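Notebook, bedroom textiles, Friday

Started again on the folding part. Last time we stopped at towels, which are easy because all the edges are straight. Now it is the turn of clothes on the bed, and I took the dark ones first because I know they will give trouble.

Two things I want to write down before I forget. First, the bed is softer than the table at Wesby, so a crease made by pressing does not stay so well. When I press at one side, the other side lifts a little. Second, black on black is difficult for the eyes. With one black garment on top of another I cannot find the seam quickly, and I lose time turning it over to see which is the front. Hanna says to feel for the waistband first and forget about the color. I tried it and she is right, but one must be patient.

The order I used for trousers: lay them flat, find the waist, put one leg over the other, smooth from the waist down, then fold in half, and in half again if the shelf is narrow. The shelf from Kristiansen is 335 mm deep, so for us it is always the second fold. The wider one is 600 mm and there one fold is enough.

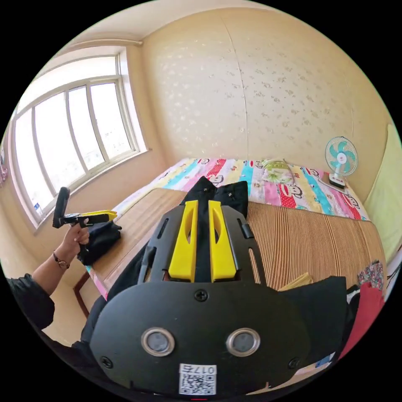

Doltalbridge, November

A black garment like trousers on the bed, with more black clothing near the side. I should keep a smaller pile next to me. When the clothes hang down over the side of the bed, their weight pulls on the piece I am working with, and the legs come out not equal. I had to open one pair and begin again.

Washing powder was Vernico, the same as in the towel week. No difference in how the cloth behaves, as far as I can judge.

Trousers took me roughly 2 minutes per pair in the morning. After lunch I was slower, I think from the light, because the window is behind me and my own shadow falls on the bed. Next time I will stand at the other side, or bring the lamp from the hall.

To do:
Ask Hanna Cieślak if the shirts go on hangers or also folded.
Put a light sheet under the dark clothes and compare.
Bring 2 more boxes for the finished pairs.
Socks are still not sorted, leave them for last.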